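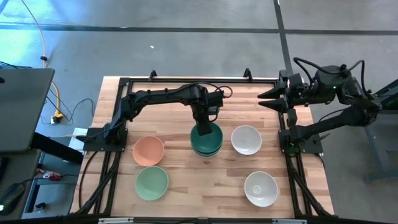

5. Loading staged data into the warehouse

Course notes, V. Mujić. Read together with the Anura connector guide, chapter 5.

A load job takes records from the staging area, checks them against the target schema and writes them in batches. The default batch size on the teaching server is 4000 rows. Larger batches finish sooner but hold table locks for longer.

Key matching. Customer records arrive from two source systems with different key formats. Convert both to the 14-character form before the join. Keys left unconverted produce duplicates, and the job log will not report them.

Rejects. Rows that fail a check go to the reject table with an error code. The job stops when it has more than 50 rejects.

Exercise: run the Lalteck load twice with the same input. Compare the row counts and explain any difference. Hand in the job log with your answer to Vesela Vasić.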